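Berkier Canvas Low in Royal Blue

Home / Shoes / Canvas / Berkier

We have carried a canvas low-top from Berkier every year we've been open, and this is the one our regulars come back in for (often wearing the old pair, which we love to see!). It's a plain, friendly summer shoe, easy with jeans and easy with shorts, and it gets nicer as the canvas softens up and starts to bend where you bend. The blue is a proper royal blue, cheerful without being loud, and we've found it goes with far more than you'd expect when you first lift it out of the box.

The details

Upper: woven canvas, royal blue, with rows of pale stitching along the eyelet flaps
Toe: smooth white cap
Sole: white rubber, with a thin dark line around the toe
Eyelets: metal rimmed
Laces: flat, white, with a spare pair in the box
Lining: off-white fabric
Item number: 1886

Sizing

Berkier runs a touch long, so if you usually sit between two sizes, please try the smaller one first. The size is printed inside the shoe, which saves you hunting for the box when you want to order again. Wide feet do well in these once the laces have been let out from the toe end up, and if you wear a thick sock in October and a thin one in June, it's worth trying them on with both.

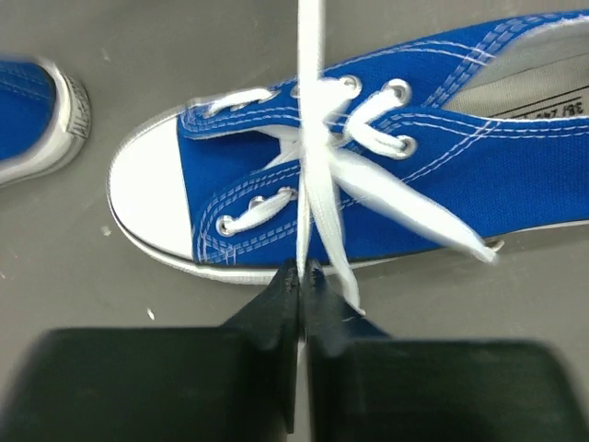
Looking after them

Take the laces out and wash those separately in warm soapy water. Brush the dry dirt off the canvas, then go over it with a damp cloth and a little mild soap, and let the shoes dry away from the heater with some paper stuffed in the toes. The white cap comes up beautifully with an old toothbrush. Please don't put them in the dryer!

Shipping and returns

Orders leave our Gulo shop within 2 working days. Unworn pairs can come back to us for 18 days, in the box, with the spare laces.

Page updated 24 January 2023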